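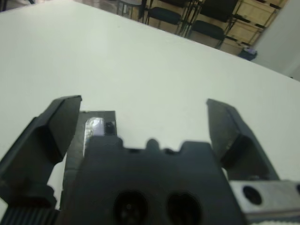
Chapter 4
Two Arms, One Tray

Kit sellers like to promise that a second arm doubles what your bench can do. Be suspicious. A second arm surely doubles the wiring, and it adds a new thing for the first arm to hit. In this chapter you will set up a pair over a shared tabletop and find out how much of the promise survives.

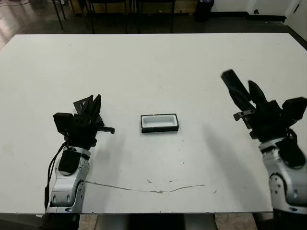 Jondgate Shared Workshop, Robot Build Group

We start with a shallow tray, 200 mm long in the Lodhi plans, and a dull question: can both arms reach it without meeting? 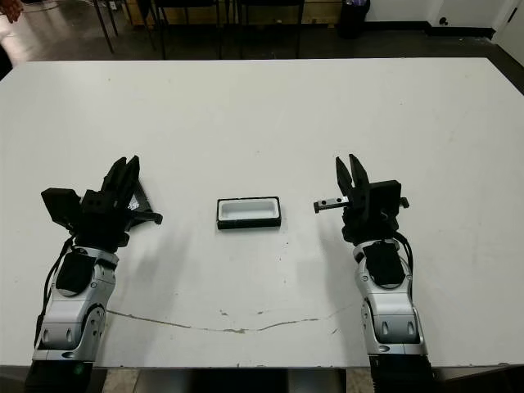

Figure 4.1 Both grippers over the table, with the tray between them.

Measure before you believe the reach printed on a parts list. The Ulau plans claim 410 mm. Check it with a tape, at table height, with the cables on.
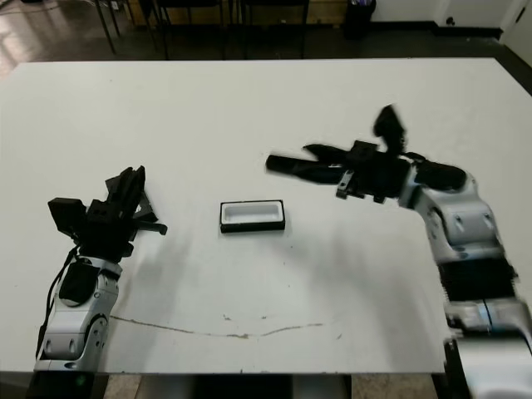 Figure 4.2 The right gripper extended leftward over the table.

Section 4.1 covers clearance. Keep a notebook and write down the failed runs too. Most published build logs leave them out, and you should read those logs accordingly.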